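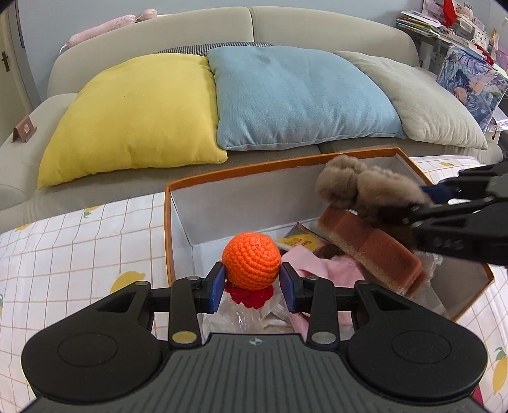 Call for participants: does more home data really help?

The Kedach study needs people to pick things up in their own homes with a pair of hand-held grippers. Soft things mostly - plush toys, crocheted pieces, cushions, bits of foam - going in and out of boxes on beds, sofas and tables. The recordings are used to train robot arms to do the same sort of job.

You may have read that this is a solved problem, given enough recordings. We have our doubts. Our first round, in March, gave us 1009 usable recordings, and the arm trained on them did well in the homes it had been trained on. In homes it hadn't met, it placed the object correctly in 96 of 237 attempts. We were told to collect more. Perhaps. But when we trained again on half the data, picked for variety, the score barely moved, and that made us wonder what the other half was doing there.

So this round tests the claim itself. One group of homes will record the same few tasks many times over. The other will record each task only a handful of times, with as many different objects and surfaces as the household can find. The same model is trained on each set and then tried in homes from neither group. If the two come out level, we'll publish that.

What you would do

Four sessions of two hours, at home, at times you choose. You work with a gripper in each hand. Someone from the team comes to the first session to set things up and show you how to hold them. After that you're on your own, with a phone number to ring.

Please don't tidy up for us. We'd like your own sheets, your own clutter and your own odd objects in the box. Fumbles and dropped items stay in the data too, so don't start again when one happens.

Who can take part

Anyone over 18 with the use of both hands and a table, bed or sofa to work on. You don't need to know anything about robots. If you took part in March you can't join this round, sorry.

What you get

Payment for every session you finish, including any where the equipment lets us down, and your travel costs if you come to the results evening at Dadport. You won't get a robot that folds your washing, and we'd be wary of anyone who says that's close.

Privacy

The cameras are on the grippers and they do pick up the room behind. You can look through your recordings and strike out any of them before they are used. Put away letters, family photos and anything else you'd mind a stranger seeing.

To apply, write to Kyung-hwa Ban at the Anier office and say what kind of home you live in and who shares it. Questions on the method, rude ones included, go to Carter Arsenault. Applications close on Thu 5 November.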